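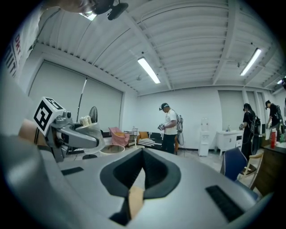
Sturero Residents' Group
Minutes of the meeting on the common room
December, 7 pm

Apologies: two received and noted.

1. Minutes of the last meeting

Agreed, with one correction. The minutes said that members "welcomed" the Tresetti quote for new furniture. Several members did not recall welcoming it. The word is to be changed to "heard".

2. Matters arising

The lights. A member asked again whether the ceiling tubes could be swapped for something softer. The answer was the same as last time: yes, at a price. The meeting was not persuaded that the price had been properly looked into. The secretary is to ask for a second quote and to bring it on paper, as the last one was read out from a phone and could not be checked afterwards.

The blinds. It was claimed that keeping the roller blinds down saves on heating. The chair asked for figures. There were none. The blinds may stay down if people like them down, but the saving is not to be mentioned in the newsletter until someone can show it.

3. Furniture in the common room

The Tresetti proposal was taken in full. It would replace all the seating with matching pieces for 3,000, delivery extra. The meeting went through what is in the room now and asked, item by item, what was wrong with it.

The oval table. Light wood, the right height, used every day. The proposal calls it "tired". Members could not say what this meant. It is to be kept. A second member wanted it noted that an oval table is awkward to push against a wall, and this is noted.

The fried egg beanbag. Opinion was divided. Those against said that it shows every mark and takes up more floor than two chairs. Those in favour said it is the first seat to be taken. One member doubted that being popular made it a good seat, having needed help to get out of it. Put to a show of hands and kept.

The pink armchair and its orange cushion. Kept. The Tresetti booklet suggests that it "fights with the room". The meeting felt that the room had coped so far.

The navy chair. Kept, though it would be more use at the table than out on the floor.
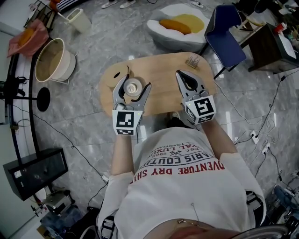

The oval table in use, with the beanbag and the navy chair beyond.

The dark wooden cabinet. Long discussion. The meeting accepted that things get put down there and stay there. It did not accept that a new cabinet would cure this. The Hourani storage unit shown in the booklet is photographed with one vase on it, and members asked how long that was likely to last. Decision: clear the present cabinet first, look again in two months, and only then talk about buying.

The metal shelving cart. Nobody present could remember it being bought. It is useful and will stay.

The floor lamp and the standing fan. It was suggested that the fan be put away for the winter. Asked where it would go, the member proposing this had no answer. Left where it is.

Decision on the proposal as a whole: declined for now. The secretary will write to Tresetti, politely.

4. Cups and small items

The plastic cups were raised by a member who considers them wasteful. Another pointed out that the clear ones can be rinsed and used again. Asked whether anyone does rinse them, the meeting was quiet. The shelf order from Savix was for 84 cups, which seemed a lot to those who had not placed it. No further order until these have gone.

Coasters. There was a request for more of the round wooden ones. It was felt that more coasters would not make people use coasters. No action.

5. The floor

The grey tile was reported as slippery near the door. A member who had walked over it that evening had not found it so. The cleaning product may be at fault, or the shoes. The claim on the bottle that it "leaves no film" is to be tested on one patch by the door before the rest of the floor is done with it again.

The small white bin is thought too small. A larger one was proposed. It was said against this that a larger bin is only emptied less often. Left to the secretary's judgement, up to the price of an ordinary kitchen bin.

6. Any other business

A member asked for a rug. The chair asked who would clean it. The item was withdrawn.

Actions
Second quote for the lights, on paper: secretary
Letter to Tresetti: secretary
Clearing the cabinet: all, before the next meeting
Test patch by the door: chair
Bin: secretary

The meeting closed at 8.40 pm. Next meeting in February, same room.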